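In Defense of the Mug Tree

I got into it with my friend Dima Hattar over a mug tree, and I've been stewing ever since, so you all get to hear about it. Dima is redoing the kitchen and has fallen hard for the bare counter. Everything goes behind a door. The toaster oven gets a door, the coffee gets a door, the dish rack goes in a drawer (a drawer! for things that are still dripping!). And when I said fine, but where are you going to hang your mugs, I got a look like I'd asked where the butter churn goes.

Well, I like a mug tree. I like a plain wooden one with a post up the middle and pegs sticking out, and I like it standing on the table where I can reach it half asleep. 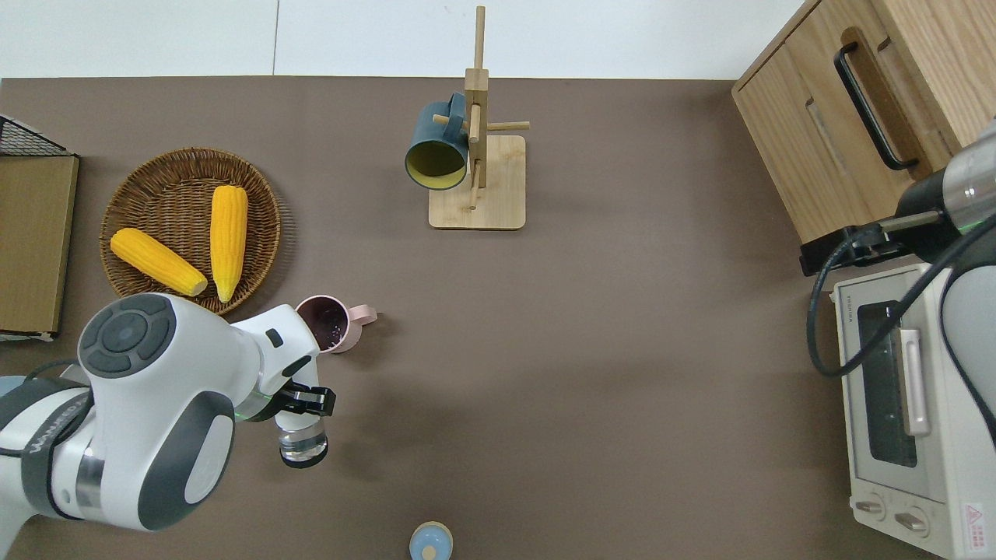
Page last changed: August

A teal mug with a yellow inside is a cheerful thing to look at, and I don't see why it should spend its life in the dark. We pick mugs for their color! We stand in the shop at Okgate holding up the pink one and the green one and asking whoever we came with which one is more "us," and then we carry our choice home and shut it in a cabinet behind the gravy boat. You wouldn't do that with a vase.

Same with food. I'm a big believer in corn on the table, the whole cobs, in something woven with a bit of a rim so they don't roll off. Corn in a fridge drawer gets forgotten. I have personally forgotten corn in a fridge drawer and found it much later under a bag of parsley, and it was a sad meeting for both of us. Corn on a wicker tray gets eaten, usually that night, and in the meantime it's the best-looking thing in the room and it cost me next to nothing.

Now, Dima's side of it, because I promised I'd be fair. Dust. Yes, there's dust, and I hang my mugs with the mouths tipped down and rinse any that haven't been used in a while. Grease, if you keep the tree near the stove, so don't keep it near the stove. And the wobble, which I'll give you completely. I had a tree once with a base no bigger than a coaster, and every time I took a mug off the left side the right side came down to meet me. Get one with a decent square foot on it and put your heavy mugs low.
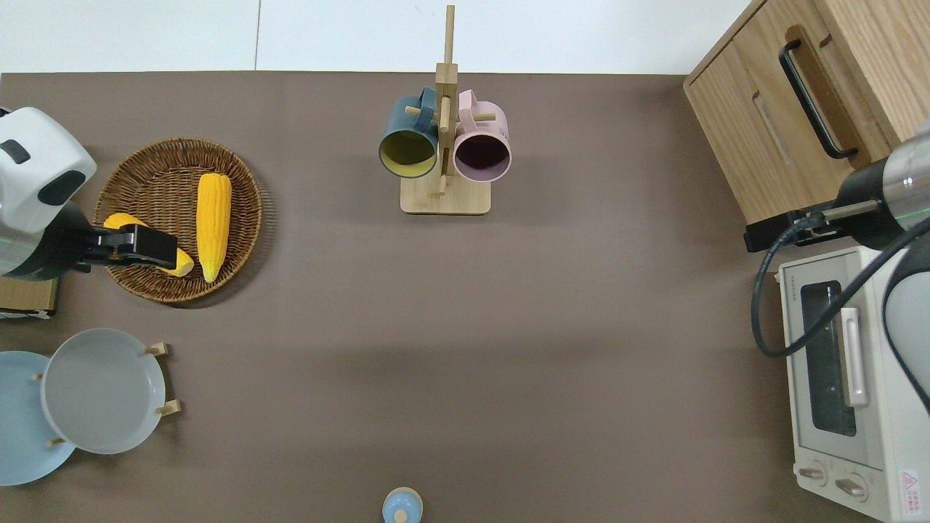

Where I do get strict is on how much stays out. Etelka Juhász, who taught me most of what I know about running a kitchen, used to say a thing could live on her table if she'd touched it since yesterday's breakfast. I've been using that rule for years. Mugs pass. A plate rack passes, if it's a small one and you eat off those same plates every day. The toaster oven passes in my house and might not in yours. The waffle iron does not pass, and it took me far too long to admit that about mine.

I think what bugs me about the empty counter is that it's always ready for a visitor and never quite ready for breakfast. You want a cup of tea and it's open this, slide that, move the stack in front to get at the one you like, and then close it all up again so it looks as if you'd never been thirsty. Dima was quoted 3,000 dollars for the cabinet that hides the small appliances. You could buy an awful lot of mug trees for that! You could give one to everyone on the street.

I wrote a short version of this rant a while back and it got 113 comments, most of them on Dima's side, so I know I'm outnumbered. Zinhle Mahlangu wrote in to say that open storage only works for people who own nice things, and I've thought about that one a lot. I don't agree. My favorite mug has a chip in it and came from a church sale in Clinholm. It's on the top peg, chip to the wall, and it's coming down in a minute because the kettle's on.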